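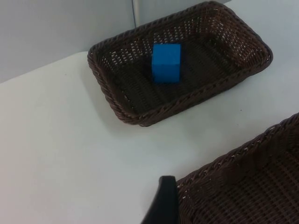

Danica Milošević has spent most of her working life persuading people to own fewer things, and she concedes it is a strange way to pay off a mortgage. Her business, Wedosby, helps older couples move out of the family home and into something with one bathroom. Most of her clients begin by buying storage. "They ring me up very pleased because they've bought baskets," she says. "Brown wicker, braided rim, lovely. I go back a month later and there's one blue cube in it. That's the system. That's what they've got instead of a system."

We are talking at her kitchen table in February, with the fan going and the blinds down. She has made iced tea and apologises for the glasses, which match.

The trouble with downsizing, she says, is seldom the furniture. Couches are easy. A couch either fits through the door or it becomes your nephew's problem. It is the paper that slows everyone down. One client, a retired surveyor, had kept 665 issues of a fishing magazine and wanted them all to come to the new unit. "I asked which ones he'd read again. He said the good ones. I asked how many were good ones and he went off to make a sandwich."

They settled on 2 boxes, the only number in the whole negotiation he asked her to write down. The rest went to a bloke called Costel Delić, who drove a long way for them and was, by her account, close to tears.

She won't hear a word against sentiment. Her own mother's recipe cards are in the drawer behind me, and she has no plans to scan them. What she objects to is the spare room full of things kept for children who have said, more than once and in writing, that they don't want the dinner set.

"Nobody's kids want the dinner set," she says. "I've tried. I've rung them."

Does she ever get it wrong? She looks at the fan for a while. Early on she talked a woman out of keeping a piano, and the woman still mentions it in her Christmas card. "Every year. Lovely card, too. Two lines about the grandchildren and then the piano."

Her husband comes in to ask whether anyone has seen the good scissors. She tells him they're in the garage. He says he has looked in the garage. There is a pause, and then she gets up – "it's a bit full out there," she says – and we finish the tea without her.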